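Zwischenbericht an den Förderfonds Bolorholm
Vorhaben: Umstellung der Warenannahme und Kommissionierung im Lager Zurncombe
Berichtsstand: 10. September 2020
Verfasser: Sorin Zamfir, Projektleitung

1. Stand des Vorhabens

Der Umbau der Warenannahme ist abgeschlossen. Die alten Regale an der Rückwand sind abgebaut, der Boden ist ausgebessert und die neue Stellfläche markiert. Seit der Wiederaufnahme des Betriebs wird ausschließlich in der neuen Anordnung gearbeitet. Von den sechs Arbeitspaketen des Antrags sind vier abgeschlossen, Paket 5 (Sortierung der Flaschenware) läuft, Paket 6 (Schulung und Übergabe) beginnt nach Abschluss von Paket 5.

Der Zeitplan hat sich gegenüber dem Antrag verschoben. Die Lieferung der Regalböden durch die Firma Zalteler kam verspätet und war beim ersten Mal unvollständig. Zwei Wochen konnten wir durch das Vorziehen der Elektroarbeiten aufholen, der Rest der Verzögerung bleibt bestehen. Der Abschluss des Gesamtvorhabens ist jetzt für Dezember vorgesehen. Eine Verlängerung des Bewilligungszeitraums ist dafür nicht nötig.

2. Warenbestand und Erfassung

Zu Beginn des Vorhabens lag keine einheitliche Artikelliste vor. Reinigungsmittel, Pflegeprodukte und Haushaltsbedarf wurden in drei getrennten Tabellen geführt, teils mit denselben Nummern für verschiedene Artikel. Diese Tabellen sind zusammengeführt. Die neue Liste umfasst 103 Artikel. Für 38 davon fehlen noch die Angaben zu Gewicht und Verpackungsmaß, die wir für die Zuordnung der Regalfächer brauchen. Die Messungen werden von der Frühschicht nebenbei erledigt - das geht langsam, verursacht aber keine zusätzlichen Kosten.

Aussortiert wurden Artikel mit beschädigtem Etikett und Restposten ohne Abnehmer. Über die Verwertung der Restposten ist noch nicht entschieden. Ein Angebot liegt vor, der Preis deckt allerdings kaum den Transport.

3. Flaschenware

Die Flaschenware ist der aufwendigste Teil der Sortierung. Kunststoffflaschen kommen je nach Lieferant lose im Karton, in Trays oder einzeln in Folie verpackt an. Für den Versand an die Ausgabestellen müssen sie nach Artikel getrennt, auf Schäden geprüft und mit lesbarem Etikett in die Versandkartons gelegt werden.

Bei der einzeln in Klarfolie verpackten Ware sind im bisherigen Verlauf folgende Schwierigkeiten aufgetreten. Die Folie spiegelt unter der Deckenbeleuchtung, sodass das Etikett aus manchen Blickrichtungen schlecht zu lesen ist. Überstehende Folie am Flaschenhals verhakt sich mit der Nachbarflasche, wenn die Ware dicht liegt. Außerdem rutschen folierte Flaschen auf glatten Flächen leichter als unverpackte. 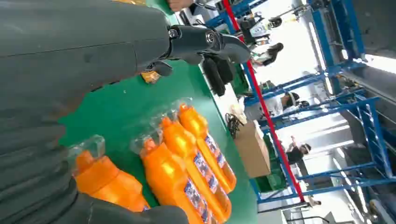
Wir haben deshalb die Ablage geändert. Flaschen desselben Artikels werden jetzt liegend und parallel abgelegt, mit den Verschlüssen in dieselbe Richtung. Auffällige Stücke kommen getrennt an den Rand und werden am Ende der Schicht gesammelt geprüft. Vorher standen die Flaschen aufrecht in Gruppen, und beim Herausnehmen einer Flasche fielen oft weitere um. Nach Angaben der Schichtleitung ist das seit der Änderung kaum noch ein Thema. Eine Auswertung der Bruch- und Auslaufmeldungen folgt im Schlussbericht, der bisherige Zeitraum ist dafür zu kurz.

Die Frage, ob die Folie vor dem Einlegen entfernt werden soll, ist mit den Ausgabestellen besprochen worden. Die Mehrheit möchte sie behalten, weil sie beim Transport als Schutz gegen Auslaufen dient. Wir lassen sie daher vorerst an der Ware. Zwei Ausgabestellen haben gebeten, die Folie wegen des Abfalls wegzulassen. Mit dem Lieferanten wird darüber noch gesprochen.

4. Personal und Arbeitsabläufe

Die Einweisung der Frühschicht ist erfolgt. Die Spätschicht folgt, sobald die Fachbeschriftung fertig ist. Der Arbeitsplan wurde nach Rückmeldungen aus der Schicht an zwei Stellen geändert: Leere Kartons werden nicht mehr am Ende der Schicht, sondern vor jeder Pause weggebracht, und die Etikettenprüfung liegt vor dem Packen. Für lose Kabel und Handschuhe an den Arbeitsplätzen fehlt noch eine feste Ablage. Haken und Kabelkanäle sind bestellt.

Für die Bestandsführung wird das Programm Yusuf eingesetzt. Die Übernahme der alten Daten hat länger gedauert als geplant, da die Mengeneinheiten nicht einheitlich waren. Einzelne Artikel waren in Stück erfasst, andere in Kartons. Die Korrektur ist bis auf die Pflegeprodukte abgeschlossen.

5. Mittelverwendung

Die Ausgaben liegen im Rahmen des bewilligten Finanzplans. Bei den Regalböden ist ein kleiner Betrag übrig geblieben, weil Zalteler wegen der verspäteten Lieferung einen Nachlass gewährt hat. Wir bitten um Zustimmung, diesen Betrag für eine blendarme Beleuchtung der Sortierplätze zu verwenden. Die Kostenschätzung des Elektrikers reichen wir gesondert nach. Weitere Umschichtungen sind nicht vorgesehen.

6. Nächste Schritte

Bis zum Schlussbericht sind die fehlenden Artikelmaße zu ergänzen und die Regalfächer endgültig zu beschriften. Danach wird die Spätschicht eingewiesen. Die Auswertung der Schadensmeldungen wird für Flaschenware und übrige Ware getrennt vorgelegt.

Offen ist von Ihrer Seite die Zustimmung zur Beleuchtung nach Abschnitt 5. Der Elektriker hält sein Angebot bis Ende des Monats aufrecht.

Sorin Zamfir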